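Drudeo has changed its set lunch again. Notes follow, for anyone planning a weekday visit.

It was two courses with a choice of 5 mains. Now it's three courses, a choice of four, and coffee is charged separately. Service is not included in the menu price.

Booking is online only. Tables are released at 9am, 38 covers per sitting, two sittings. The second one starts at 1.45pm and is easier to get.

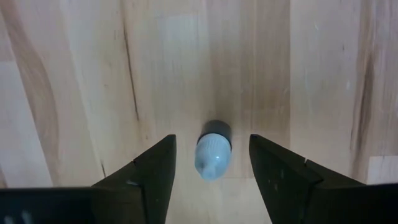 Of the mains, the braised lamb is the one to order. Portion is smaller than in May but the sauce has been reduced properly and the beans hold their shape. The hake was overcooked by a couple of minutes.

Bread is from Halász, same sourdough as before. Butter is salted. A second basket is free if you ask, which the menu doesn't mention.

Loyalty points: 2,000 gets you one set lunch. They can't be used on the same bill as the early booking discount - I tried. My balance is 963, so no free lunch for a while.

Leilani Castellanos asked how it compares with Clolley. Clolley has better puddings and slower service. If you have an hour, go to Drudeo.

Prikell next week, if they answer the phone.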